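Ticket: finger comparison, hand-held gripper, left side slips
Opened by: Harish Pandey
Opened: 2018-01-30
Product: Arnero hand-held gripper, Pruneo soft fingers
Status: waiting on reporter
Priority: normal

Problem

Trying out the Pruneo ribbed fingers against the flat Romar pads we had on before. Same handle, same trigger, same camera. Ribbed ones grip fine in the middle of the travel but near full close the left finger toes in more than the right and whatever I'm holding twists. Flat pads didn't do this. Need to know if its the fingers or the handle before I order more.

What I did so far

Took both fingers off, swapped left and right. Twist stays on the left. So probably not the finger.
Checked mount screws, both sides. One on the left took a quarter turn. No change after.
Cleaned the slide, wiped it down, no grit.
Re-ran the width calibration. Passes. Open reading good, closed reading 2 mm off from what the calipers say.
Rebooted the logger becuase why not. Same.

Test objects are just desk stuff, water bottle, cup, tape roll, box of tissues. I go for the bottle first every time since it's the one that shows the twist best. Approach from the front, open wide, close slow, lift, hold, put back. 26 tries per finger set.
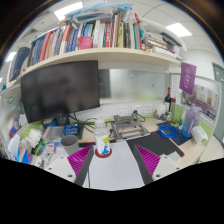

Ribbed set dropped or twisted 5 of those. Flat pads dropped 2, and both were me rushing. On the tape roll no difference I could feel. On the tissue box the ribbed ones are way better, flat pads skate on the cardboard.

Video from the wrist camera is OK for seeing the fingers but the wide lens bends everything near the sides so don't try to measure angles off it. I tried. Wasted a morning.

Reply from support (Ó Riain)

Thanks for the swap test, that saves us a step. Two questions. Which spacer is under the left mount, thin or thick? And did the Romar pads come with their own mount blocks or did you reuse ours? The ribbed fingers are softer at the tip, so a small offset in the mount shows up as twist where a stiff pad would hide it.

Please also close the gripper empty, slowly, and tell us which tip arrives first.

Harish Pandey

Reused your blocks. Spacer is thin on the left. Right one I can't tell without pulling it, looks thick from the side. Never touched these since we got the handle in July so if they're mixed they came mixed.

Empty close: left tip gets there first, every time. Right one trails.

Support

Mixed spacers would do it. Both sides should be thin with this finger set. Please pull the right block and check. If it's the thick one, swap it, tighten both sides evenly, then redo the width calibration from fully open. Don't reuse the old calibration file, the closed reading will be wrong again.

Harish Pandey

Pulled it. Thick. Found a thin one in the spares bag, fitted, recalibrated. Closed reading matches the calipers now. Empty close the tips meet together, or close enough I can't see it.

Only did a handful of bottle lifts, no twist so far. Want to redo the full set with both finger types before I say its fixed, the flat pad numbers were on the bad spacer too so that comparison is no good anymore. Leave this open pls. Will post both sets when done.

Also can somebody send a pair of spare thin spacers, that was the last one in the bag.

Support

Spacers going out with your next parts order. Ticket stays open until you post the new runs.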